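Handheld grippers: first results from the kitchen recordings
16/06/2020

The manipulation group has finished the first round of its work on teaching a robot from recordings made by people. Themba Rampersad and Lizelle Van der Merwe have been running the sessions in ordinary kitchens, with a hand-held gripper in place of a robot arm. The person does the task, the tool records what it sees and how far the jaws are open, and a control policy is trained on the result.

The set now holds 2,331 recordings from 53 households. Most are short table jobs: picking up cutlery, sorting things into a tray, moving a chopstick from one place to another.

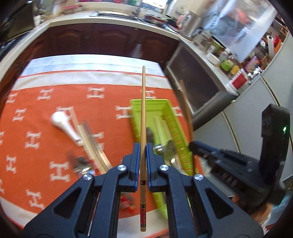 Thin objects were the main difficulty. With a mug or a bowl the policy can be a centimetre out and still get a grip, but a stick leaves very little room for error. Tumelo Zulu tried training on every recording at once and then on a smaller set in which the jaws closed cleanly at the first attempt. The smaller set did better on thin items and slightly worse on everything else. The group now mixes the two, giving the clean grasps more weight in each batch.

Patterned tablecloths caused less trouble than expected — the policy trained across many homes coped with cloths it had never met. The one trained on 10 homes did not.

Work on two-handed tasks is at an earlier stage. Only three have been tested so far, and timing between the hands is still poor. Ermanno Rinaldi is looking at whether the two recordings are being lined up accurately enough.

A longer report is due in October. Households in Valomska willing to host a session should contact Lizelle.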